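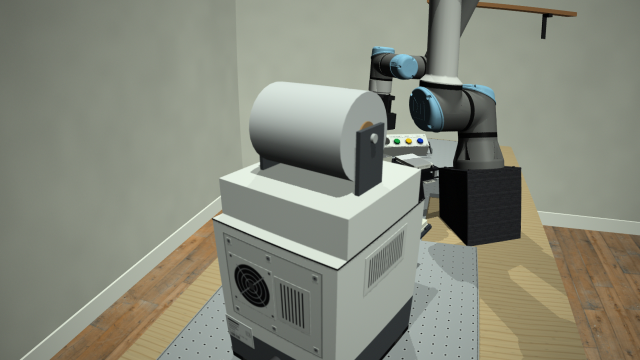 A reader wrote in after the last column to say that all label rolls come out of the same factory, that only the sleeve changes, and that anyone paying extra for the Bakard ones deserves the glue they get. I've had the message open for a month now, partly out of guilt, as I've been paying extra for the Bakard ones since we moved the seed business out of the spare room.

So, a review of labels. I did warn you when I ran out of secateurs.

For anyone new, we post vegetable and flower seed across the country from a shed in Esmont, which has one power point in the wrong corner and a kettle we pretend is shared. Every order gets a postage label, every packet gets a variety label, and between winter and the last frost I see more adhesive paper than sunlight. I have opinions on it that I'd be embarrassed to voice at dinner.

On test were the Bakard Everyday, the Arkness Premium Matte and the Villca Economy, all plain white thermal, all 1000 to the roll. I bought the lot with my own money, and no label company has ever tried to influence me, though I remain open to offers.

Bakard Everyday

The incumbent. Feeds straight, peels cleanly, and the first label on the roll is held down with a strip of tape so ferocious that you lose the next three getting it off. You learn to budget for it. The print comes out properly black, even in the small type where we put the sowing depth, and it stays put on paper packets and on padded mailers.

Where it falls down is the compost bags. We sell a modest line of seed-raising mix in recycled plastic, and on a cool morning a Bakard label will sit on that plastic with every appearance of commitment and be on the floor by lunch. I've found them stuck to my boots, to the dog and on one occasion to a courier, who took it well.

Arkness Premium Matte

Premium is doing some work here. The paper is lovely, I'll give them that. It has a soft, chalky finish and you can write on it in pencil, which I care about a great deal and most of you won't. Batch notes, germination dates, rude remarks about last year's parsnips, all perfectly legible.

The glue is another matter. It is magnificent and it is forever. Put an Arkness label on crooked and you have a crooked parcel for the rest of its natural life. I tried to lift one off a glass jar of runner beans and ended up soaking it, then oiling it, then scraping it, and the jar now lives at the back of the shelf with its face to the wall. On the compost bags, though, it was the only one of the bunch that held through a wet week on the porch.

It also costs the most by a distance, and the core is wound so tight that the last 30 labels arrive with a curl in them like bacon. They'll lie flat if you leave them under a dictionary. I don't think a premium product should come with a dictionary requirement, but I'm not in marketing.

Villca Economy

Cheap. Very cheap. I bought 16 rolls, because that was how the deal was structured, and I now own more Villca Economy than some post offices.

They're fine! I really wanted to be able to say something cutting. The backing paper is flimsy and tears if you pull it sideways, and the print is a tired sort of grey, and you do get the odd gap where a label ought to be and isn't. But they scan, they stick to cardboard, and they come off a jar in one piece if you ask nicely. For postage labels, which have to survive a few days in a van and then go in the recycling, I can't see what more you'd want.

Don't leave them in the sun. I left a roll on the windowsill in January and it went the colour of weak tea all down one side. Thermal paper generally does that sort of thing, but Villca does it with enthusiasm. Mine are in a biscuit tin now, and the biscuits are on the windowsill.

Storage and other grumbles

All three claim on the packaging to suit "most printers", a phrase that has never once included mine. Check the core size before you order, and check whether the labels are wound facing in or out. I've got that wrong twice in my life and both times assumed the printer was broken.

Damp is the enemy if you work in a shed. Keep the rolls sealed until you need them, and if the edges go sticky, a light dusting of cornflour will get you to the end of the roll. It will also get cornflour in everything else.

As for the reader's theory, the glues are so unlike each other that I can't believe in a single factory, unless it's having an argument with itself. But on price the point is fair. I've moved the postage over to Villca, kept Bakard for the seed packets, and put one roll of Arkness aside for the compost bags.

Bakard Everyday: four out of five. Arkness Premium Matte: three, or four if you own a dictionary. Villca Economy: three and a half, and I can let you have a few rolls if you're passing through Esmont.

Next month, string. We have 50 metres of the green jute to get through and it smells of diesel.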